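10th November - laundry room, machine 1

Went down after lunch to look at number 1 again. Complaint from upstairs is the same as in April: loads come out damp in the middle and the Moussa cloths pick up a gray mark along the hem. I only had the one machine to myself, so everything below is for number 1.

Load A was the Lidness test towels, plain white, no softener. Dry weight 2,000 g on the bench scale. Went in at 241 g over that after the spin, which is less water than I expected. Ran the standard program and opened up at the end. Back on the scale at 10 g over dry weight, all of it in the two towels that had rolled into each other. I pulled them apart, hung them on the rail and left them out of the next load.

Load B was the Moussa cloths only. 189 g over dry going in. Same program. These came out evenly dry, hems included, but the gray mark was there on three of them. Always the long side. It wipes off on a damp white rag and leaves a smear on the rag, so it is something sitting on the surface and the cloth is fine.

Went round the inside of the door with a clean rag afterward, by hand, with no cleaner. Gray on the rag at the bottom of the opening, hardly anything at the top. Did the chrome ring as well, and the hinge side, and got nothing from either. My guess is that the long cloths hang over the lower lip while we load and then get dragged in across it.

Things to change:

Wipe the lower lip before each load, dry rag, then damp, then dry.
Fold the long cloths in half before they go in.
Shake towels out one at a time - no armfuls straight from the basket.
Weigh in and out on the same scale. The Clokdale one upstairs reads differently and I can't reconcile the April numbers with mine.

Still to do: repeat load A with the towels shaken out, and get a fresh set of Raltari cloths so we have something without old marks on it. The lint screen was cleared before load A and again before load B, so leave that out of it for now.

Number 1, door closed.
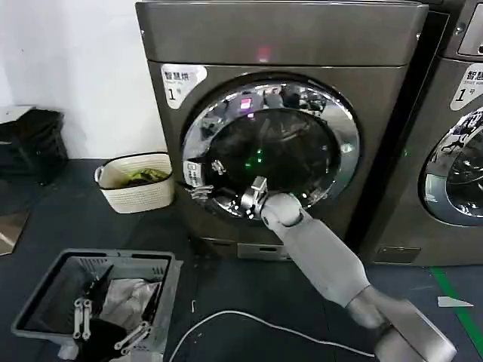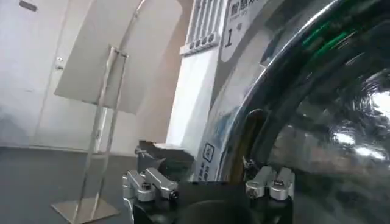
Kwan-ho Lu wrote underneath that folding the long cloths will only move the damp spot into the fold, and that he would rather feed them in rolled, short end first. He also wants load B run twice with the lip wiped only the first time, so we can see how fast the gray comes back. Fine by me. I'll set out two sets of cloths and mark them in pencil on the label.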